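Ticket 1000: drawer task stalls during open day run
Site: Potden, demo bay 4
Status: Open
Opened: 8th December

Symptom: during the visitor demonstration, the Camacho arm reached the drawer handover step and timed out after 50 s. No fault code. Base and gripper reported ready.

Log shows the drawer pose rejected 21 times. The stored pose has the drawer closed. Compared with the manual run of the same step, with the small gray drawer pulled out from under the organizer and filled with white material.

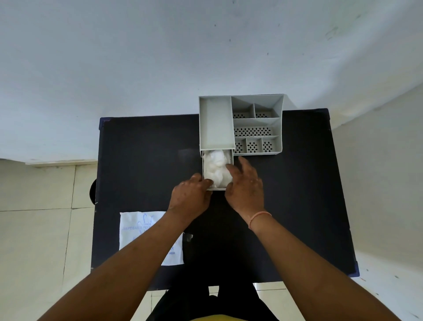
1 min read

Reloaded the task file from Tuncombe and set the start pose to drawer open. Dry run passed with no visitors in the bay. Second run stalled at the same step, pose confidence below threshold.

To do: re-teach the pose with the drawer filled, then repeat at demo speed. Keep the step out of the Trurnirdale visit until it passes.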